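Household Textiles, Unit 4: Bedding and Storage
Instructor: Réka Balogh

Reading before class: the Zernbridge handout on fiber content, first section only.

Last time we covered sheets and pillowcases. Today is the top of the bed: duvets, quilts, and the extra layers that get put on and taken off as the weather changes.

A duvet cover takes most of the wear, so check it first. Look at the closure, the corners and the edge near the face. A printed cover fades unevenly if one side always faces a window. Turn it end for end when you change the bed.

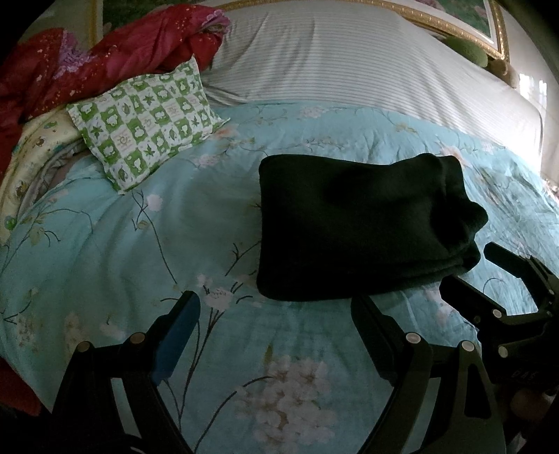
Fleece is the easiest layer to fold and the hardest to keep flat. Lay it out on the made bed, smooth it from the center, and fold it in half lengthwise. Fold in half again, then bring the short ends in. The last fold should face you. If one end bulges, the layers have slipped - open it up one step and do that step over.

Quilted blankets should be folded loosely. Hard creases in the same place wear out the stitching, so refold along new lines each October, when most people bring them out.

Shelf order, bottom to top:
Quilts
Spare duvets
Fleece
Pillowcases, kept with their sheet set

For the practical, work in pairs. Esi Frimpong has the sign-up sheet. Bring one fleece item and one pillowcase from home, clean and dry. Written notes are due at the start of the next class, one page, with your folding steps in order.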